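Ticket 242 – Cellule de démonstration, journée portes ouvertes de septembre
Site : Kellidport, hall 2
Demandeur : accueil visiteurs
Prise en charge : Yufang Yao, automatisme
Priorité : haute (le demandeur avait coché « critique », puis « catastrophique » dans le champ commentaire)
Statut : résolu, sous réserve

Description du demandeur
Le robot ne veut plus poser la petite pièce dans le bloc noir. Il s'arrête au-dessus et attend. Les visiteurs attendent aussi. Merci d'intervenir avant le groupe de Brustedell, qui arrive à 14 h et à qui on a promis « une insertion de précision en direct ».

08 h 40
Ticket reçu. Demandé le code d'alarme. Réponse : « rouge ».

08 h 55
Sur place. Alarme 1980 au pupitre, dépassement d'effort en approche. Le bras descend, se croit en contact et s'immobilise. Acquitté, relancé, même arrêt. Acquitté une deuxième fois, par superstition.

09 h 10
Vérifié l'outil : doigts serrés, rien de tordu. Pris la pièce à la main et enfoncée dans son logement : elle entre sans forcer. Le logement est donc innocent, contrairement à ce que soutenait le stand d'en face.

09 h 25
Question à l'accueil : a-t-on modifié quelque chose depuis la répétition d'hier soir ? Réponse : non, rien du tout.

09 h 40
Même question, formulée autrement. Réponse : on a juste monté la vitesse, « parce que de loin ça faisait un peu mou ». Consigne passée de 800 à 3000 sur la page opérateur. Pour mémoire, cette page est protégée par un mot de passe, lequel est écrit sur le pupitre.

09 h 50
Vitesse remise à 800. L'alarme disparaît deux cycles, puis revient. Dommage, j'avais déjà commencé à rédiger la clôture.

10 h 15
Relevé du capteur d'effort à vide, bras immobile : la valeur n'est pas nulle. La tare avait été faite pendant la répétition avec l'ancien outil, celui qui portait le logo Flumero. L'outil a été changé ensuite, la tare non. Le robot porte donc en permanence un poids fantôme, et l'accélération ajoutait ce qu'il fallait pour franchir le seuil.

10 h 30
Tare refaite, outil ouvert, bras à la verticale de la table. Seuil laissé à sa valeur d'origine. On m'a suggéré de le doubler « pour être tranquille ». J'ai noté la suggestion.

10 h 45
Vingt cycles à vide, aucun arrêt. Reprise avec la pièce : les premières insertions passent, puis la pièce accroche sur le bord. Décalage au point d'approche, toujours du même côté. Le bloc a été déplacé pour que le public du fond voie mieux. Je reconnais que le public du fond voit mieux.

11 h 20
Repère du bloc réappris en trois points. Pour vérifier avant de rendre la cellule, j'ai rejoué la séquence dans le simulateur Tsuji avec les nouvelles coordonnées, en m'arrêtant à l'approche, outil juste au-dessus du logement.
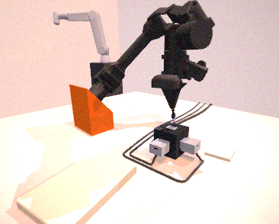
Le décalage a disparu dans le modèle. Sur la vraie cellule, première pose en pas à pas, puis cycle complet en automatique. Pas d'alarme.

12 h 05
Répétition générale devant l'équipe d'accueil. Applaudissements. Quelqu'un demande si le robot peut saluer. Non.

14 h 10
Groupe Brustedell présent. Démonstration déroulée sans arrêt, à 800. Première question du groupe : « Il va toujours à cette vitesse ? » L'accueil s'est tourné vers moi. J'ai répondu oui.

16 h 30
Fin des visites. Une alarme dans l'après-midi, barrière immatérielle coupée par un visiteur qui voulait ramasser son badge. La cellule s'est arrêtée comme prévu, ce qui a eu plus de succès que l'insertion.

Cause retenue
Tare d'effort non refaite après changement d'outil, aggravée par la consigne de vitesse. Second défaut, indépendant : repère du bloc faux après déplacement.

Actions
– Mot de passe opérateur changé. Il ne sera pas écrit sur le pupitre.
– Tare ajoutée à la fiche de changement d'outil.
– Position du bloc tracée au ruban sur la table.
– À faire : limiter la vitesse en mode démonstration côté programme.

Commentaire du demandeur, 17 h 02
Merci beaucoup ! On peut clôturer. Par contre, où est passé le mot de passe ?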